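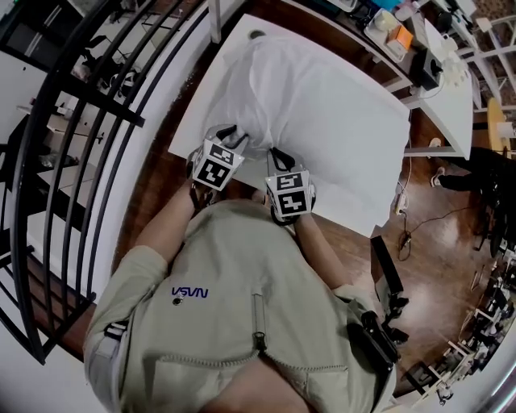
How do you fold a big white sheet on a table that's smaller than the sheet?

Fold it in half in your hands first, short end to short end, then lay it down and do the rest on the table. Let the extra hang off the far side till you get to it.

Posted in Laundry & Linens, 17th April

More details from the poster: flat sheet, no elastic, all cotton I think. Table is white too so I can't see where the edge of the sheet is half the time. I get one side smooth and the other side bunches up on me. Ends up a lump in the closet. Have 8 of these to do every changeover (small rental place in Senport) and its eating my whole morning. Don't want to iron. Don't have room for a bigger table.

stotberg_linens
Did these for years at a guest house in Wakside. What worked:

Shake it out hard before it touches the table. Most of the bunching is from laying it down in a heap and trying to spread it after. Takes forever that way.

Find two corners on the same short side. Feel for the wide hem, that's the top on most flat sheets. Hold those, let the rest drop, bring the other two corners up to meet them. Now it's half as long.

Lay it down with the fold toward you. Smooth from the middle out with your forearms, not fingertips. Fingertips just push little wrinkles around.

Then side to side, in half, in half again. Then thirds. Done. Don't fuss over the last inch, nobody opens a closet and measures.

White on white, put a dark towel or blanket down first. Changed my life. Well, changed my mornings.

Also take them out of the dryer a bit early. Slightly damp folds way flatter, then leave teh stack out overnight before you put it away. Don't shut damp ones in a closet, they'll smell.

bedspreadbaran
just roll them. seriously. fold long ways twice, roll up, stick it in a basket. no one cares

oldmill147
Rolling is fine for towels, I wouldn't for sheets, they come out with waves in them and guests notice. Agree with the dark towel.

Only thing I'd add, work from the long side of the table and walk around it. If you stand in one spot and lean way over to reach the far corner your back will be done by sheet four. Ask me how I know. Raise the table if you can, mine's on bed risers, cheap ones.

Thread count matters a little. I have some 1000 count ones that are so heavy and slippery they slide right off the table, the plain ones behave. Switched most of mine over last October, no complaints so far.

Reply from the poster: thx all, trying the towel thing tomorow. Bed risers too if I can find them.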